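Visit to the Pridlow Paper Mill and Archive Store, Dukstead
Report to members of the Ulter Local Records Network

In February, members of the Network travelled to Dukstead at the invitation of the Pridlow mill, which has supplied archival board and repair papers to regional collections for many years. The visit was arranged by Melina Pappas and hosted on site by Sixten Haugen, the mill's production manager. Members were received at 9.30 am in the former rag store, now used as a reception and meeting area, and were issued with ear protection and visitor badges.

The mill stands on the eastern bank of the river, a short walk downstream from the old weir. The original building is of local bluestone and dates from the period when the town's principal industry was flour. Later additions in brick and corrugated iron house the drying loft, the cutting room and the despatch bay. Parking is limited and members travelling by car are advised to use the council car park behind the library.

Mr Haugen began with the pulping floor. The mill works mainly with cotton linters, supplemented by a small quantity of flax for the heavier conservation papers. Fibre is beaten for up to 4 hours, depending on the weight required, and a calcium carbonate buffer is added before the stock is passed to the vats. Members asked about the source of the water. It is drawn from the mill's own bore and filtered twice, as the town supply carries more iron than is acceptable for archival work.

The forming room was the warmest part of the building and the most crowded. Two papermakers were working at the vats, and members were able to watch a full post of sheets being couched and pressed. Handmade sheets account for a modest share of output. The remainder comes from a single cylinder machine, installed second-hand and rebuilt on site, which can be run at low speed for short orders. The machine was stopped for a felt change during the visit, and members saw it only at rest.

Morning tea was served in the drying loft. The louvred walls are original and are still adjusted by hand according to the weather – a task that falls to whoever arrives first.

The second part of the program was held at the archive store, which occupies the upper floor of the cutting room building. The store holds the company's own records, including order books, wage books and a run of 139 sample volumes containing papers from this mill and several that have since closed. The collection was listed by Refugio Arellano over two winters. Over 3000 individual samples have been described to date, and the list may be consulted by appointment.

Members were shown an order book opened at the entries for Abreu, a stationer whose account ran without interruption for 44 years. The entries record weights, finishes and colours in some detail and would repay attention from anyone working on the retail trade. Several leaves have suffered from iron gall ink and are awaiting treatment. Photography is permitted in the store without flash. Pens are to be left on the tables in the adjoining workroom, and only pencil may be used beside the volumes.
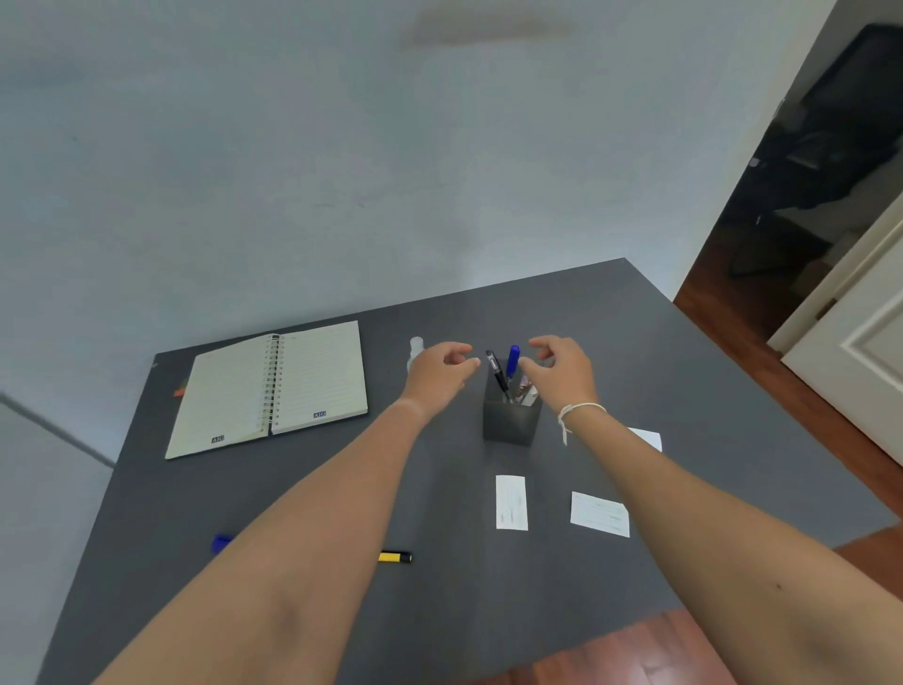 Tiburcio Pacheco asked whether the sample volumes ought to remain at the mill at all, given the humidity of the lower floors and the distance to the nearest fire station, and suggested that a transfer to the regional repository be considered before the listing was complete. Mr Haugen replied that the upper floor was monitored and had remained within acceptable limits, and that the papermakers consulted the volumes regularly when matching sheets for repair work. He undertook to supply the Network with the past year's readings.

Elvia Ventura then thanked the mill on behalf of those present. The visit closed shortly after 1 pm, and a number of members stayed on to buy offcuts and seconds from the despatch bay, where packets are sold by weight.

A further visit is proposed for later in the year, when the flax papers will be in production. Numbers will again be restricted by the size of the forming room. Members wishing to attend should write to Ms Pappas, stating any access requirements, as the archive store is reached by a steep external stair and there is no lift.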